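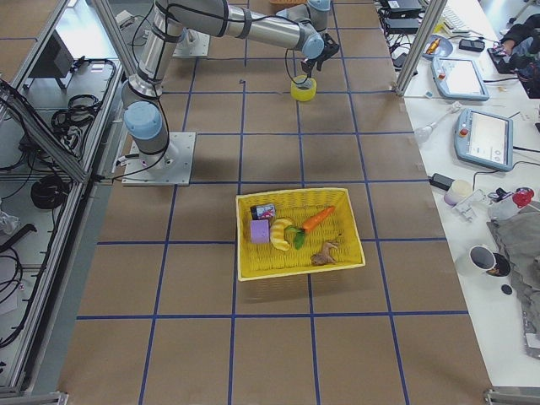
Robot club, week 9

Posted November 23, 2020

I said I would write something after every session this term and then skipped most of October, so this will cover a few things at once.

Our project is sorting toy food. There are two arms over one big table, and the job is to move things out of the yellow basket and set them down where we tell it to. It sounds easy. We picked it because the Brornberg challenge has a pick and place round, and our club has never made it past that round.

The tape grid was my job. It's blue painter's tape on brown paper, and it gives us a way to talk about where things are without getting out a ruler every time. "Two cells over" is good enough when you're teaching a position by hand. The lines aren't perfect and a few pieces have torn, but I'm not redoing it before the break.
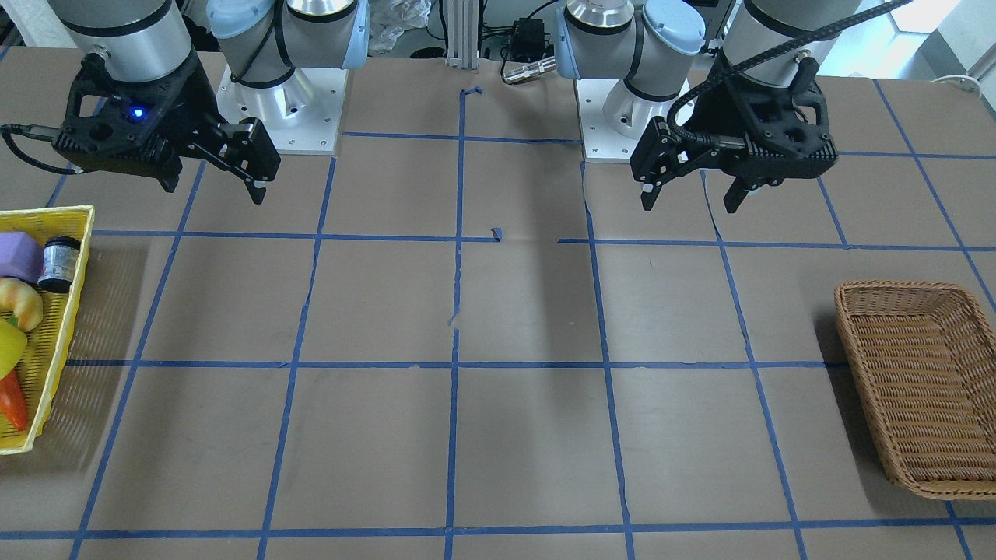
The thing I worked on most this month was the approach height. If the gripper comes down too low it pushes the basket, and then every saved position is wrong. If it stops too high it closes on air. I ended up saving a point above each object and a second one for the grab, with a slow move between them. That made the program longer — 611 lines now, most of it positions — but it's easier to fix when one object changes.

The carrot is still the hardest to plan for. It tapers, so where you grab it matters a lot. The foam cube gives a little when you squeeze it and doesn't care much about the angle. I'd like to try the carrot from the thick end only.
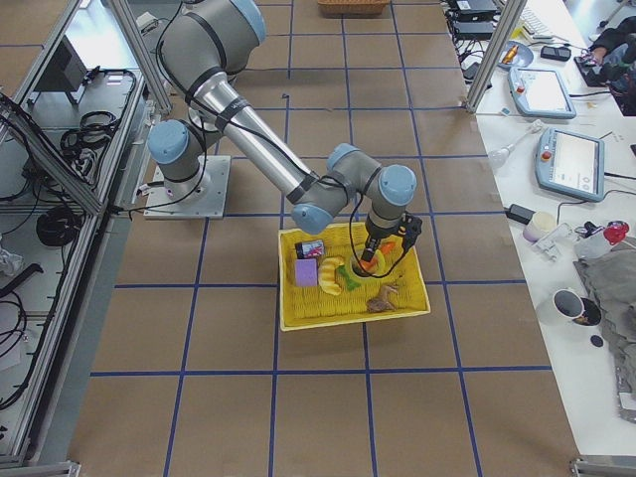
I also want to write down the wrist rotation for each object in one file. Right now half of that is in my notebook and half is in the shared folder under the name "Damgaard test," which made sense when we started.

The entry form for Brornberg wants some 100 words on our method. I have a draft. The other thing on my list is a run with all the objects in one go, three times in a row, with no edits in between. I'll post the results next week, good or bad.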